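Notebook – PC teardown and rebuild cell, shared workshop at Jeddale
7/15/22

Good session, long one, writing it up before I forget the details. Kimie was here for most of it, Florin came by for the second half and took over the jog controls while I did the fixture.

Where we left off: the arm could find the tower on the table and get above it, but anything past "hover and look" was a gamble. The plan for this round was to get the whole cell laid out so that every part coming out of the case has a home on the fixture plate, and every part going in comes from a known place. I'm really happy with how the layout ended up. It's the first time the table has looked like a workstation to me and stopped looking like a pile.

Setup

The tower is on its side with the side panel off, front bezel toward the lower edge of the table as the overview camera sees it. We tried it turned the other way earlier in July and the arm kept having to fold itself up to get over the power supply. With the drive cage over at the far right and the fixture plate on the left, the moves are longer but much calmer.

The processor lever and frame are flipped open on purpose. We don't touch the processor this time around, but I want the vision code to get used to seeing the frame standing up, so that when we do start on that step it isn't a whole new view. Memory stays in for the same reason.

Fixture plate is the Golia version, so called because Shigeru's first one (Katayama) was so small the hard drive hung off it. Golia is big. All the pockets and posts are in one gray part with the drive pocket along one edge. I spent a silly amount of time on lead-in chamfers and I regret none of it – the blue part goes in a lot more willingly now, and I can feel the difference by hand too.

Cable management on the bench behind is still terrible. Kimie has offered to fix it and I have said yes please.

Fingers

We have 2 sets of fingers to try. The plain narrow ones are good for reaching into tight places and for nudging the drive. The padded ones hold better on printed parts, and the foam gives a bit when the part meets the slot slightly crooked. I was skeptical about foam (it felt like cheating!) but Chie was right, a little squish covers a lot of sins in calibration.

Grip position matters more than I expected. On the blue part, holding the wide stepped end gives the gripper something square to sit on. Holding it farther along the ridge lets it twist the moment it touches anything. I wrote the grip point into the config with a comment so that future me doesn't "improve" it.

Stills from today 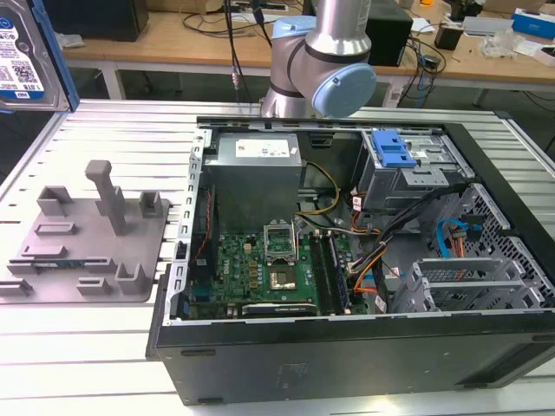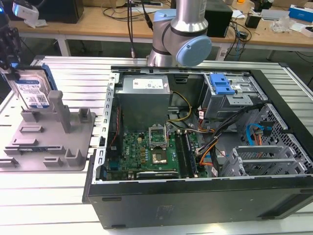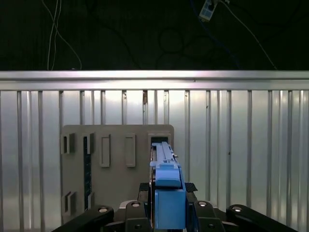
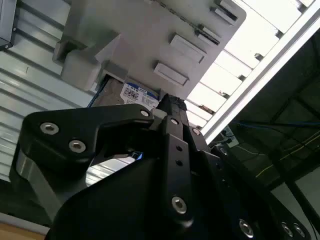 Notes on the overview camera

The two overview shots (first and second) are from the same fixed camera, and they're good enough for me to check cable clearance, which was the big question. The light blue SATA cable is the one I worry about. It curves out near the perforated metal, right where a finger would want to go on the way to the lower half of the case. For now there's a keep-out box around it in the planner. Crude, but the arm respects it.

The power wires are a different problem. They don't stay where you put them. I'd like to try a soft tie on the yellow and black bunch and see if that makes the board easier for the vision code to read. Kimie thinks we should leave them loose and make the code better. We agreed to do both and argue about it later with data.

Notes on the wrist camera

I love this view. Seeing the blue part at the mouth of the slot, from the gripper's own side, told me more in one look than all the joint plots I printed out last time. The ridge on top of the part makes a great line to track, and the slot frame is a lighter gray than I thought it would be, so there's decent contrast between the frame and the dark inside of the opening.

The trouble comes when the wrist tips back. With the drive in its recess and the finger up near its corner, the ceiling lights come into view and blow out a big part of the picture. The 1.0TB on the label was still readable, so the drive itself is fine, but the auto exposure spends all its effort on the lights. Two things to try:

Lock exposure before the wrist tips, using the value from the level pose.
Mask that side of the picture in software for this one step.

Florin voted for locking the exposure first and I agree, it's a smaller change.

The corrugated metal behind the fixture is also a bit of a pain. All those bright stripes look like edges, and the edge finder gets very excited about them. A sheet of dark card behind the plate would settle it. I kept putting this off as too low-tech, but it's a five minute job and I should just do it.

Settings worth keeping

Approach speed down to the slow preset for the last part of every insertion, full speed everywhere else.
Force limit for the slot: 12 newtons. Lower than that and it gives up on perfectly good insertions.
Pause of 2 seconds after the grip closes, before any lift. The foam needs a moment to settle.
Logs are in the Kikau folder, run 623. Please don't rename the folder again, Shigeru, the plotting script still has the path typed in by hand (my fault, I know).

Things that went wrong

I swapped the sign on the wrist rotation and sent the arm on a grand tour of the air above the power supply. No contact, e-stop worked, heart rate high. The sign is now fixed in both places it's defined, and it really should only be defined in one.

One of the bolts on the gripper linkage had backed out a little. Florin caught it by ear, from a faint tick when the jaws closed. I went over all of them with a hex key and added it to the startup checklist.

I also left the old tool offset loaded after we changed fingers, which explains the half hour before lunch when every single approach was off by the same amount. When the error is that consistent, look at the offset first!

Next

Dark card behind the fixture.
Exposure lock, then rerun the tipped-back drive step and compare against 623.
Soft tie on the power wires, Kimie to do the loose-wire runs first.
Ask Tomoyo if she still has the thinner foam. The current pads are great on printed parts and a bit too fat for the narrow pockets.
Print a spare for the blue part. We only have the one and I keep setting it down in odd places.
Chie wants to try the memory modules after that. I said let's get the drive boring first, but I've already started sketching the fingers for it.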